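# Lemon-dressed lettuce plates (my no-bowl method)
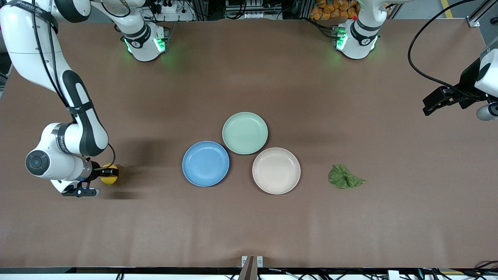
I make this salad at least twice a week from May until the tomatoes give up, and then I keep right on making it through the winter because lettuce and lemon don't care what month it is. You dress it right on the plate. No big bowl, no tongs, no puddle of vinaigrette at the bottom! I like to get everything out on the table before I cut anything, the round plates, a lemon, the lettuce, and I put a plain brown covering down first. Lemon juice goes everywhere when I'm in charge of it, and I'd much rather clean a covering than a table.

## What you need

- 1 head of soft lettuce (butter is my favorite, but romaine hearts work too)
- 1 small lemon
- 2 tablespoons olive oil
- flaky salt and black pepper
- a handful of toasted sunflower seeds
- hard cheese for shaving, if you're in the mood

## Wash and dry the leaves

Pull the leaves off one at a time and swish them in a big bowl of cold water (okay, so there's one bowl, but it never meets the dressing). Lift them out and leave the grit behind. Spin them, then lay them on a dish towel and roll it up like a sleeping bag. Ten minutes in the fridge like that and they come out crisp.

Please don't skip the drying. Oil slides right off a wet leaf and you end up with salty water on your plate.

## Get the lemon ready

Roll it on the counter under your palm, pressing pretty hard, until it feels a little squishy. My friend Hwa-young Yang microwaves hers for a few seconds instead, and I've tried it, and sure, you get more juice, but then you have a warm lemon and I want a cold salad.

Grate a bit of zest before you cut it. I forget this constantly and then try to zest a lemon half, which is a great way to zest a knuckle.

## Build the plates

1. Rub each plate with a few drops of oil, just using your fingers.
2. Lay down the biggest leaves first, cupped side up so they catch the juice.
3. Squeeze lemon over them, with your other hand underneath for the seeds.
4. Drizzle on some oil and add a pinch of salt.
5. Tuck the smaller leaves on top and do the lemon, oil and salt again, lighter this time.
6. Finish with zest, pepper, seeds and cheese.

Lemon before oil, always. I did it the other way around for years and the juice just beaded up and rolled off.

## A few notes

If you're feeding a crowd, you can plate the undressed leaves ahead, cover them with a damp towel and keep them somewhere cool. Add the lemon once people are sitting down. They love watching, and you can ask who wants extra.

Leftover lemon half? Cut side down on a saucer in the fridge. It's good for tea the next day.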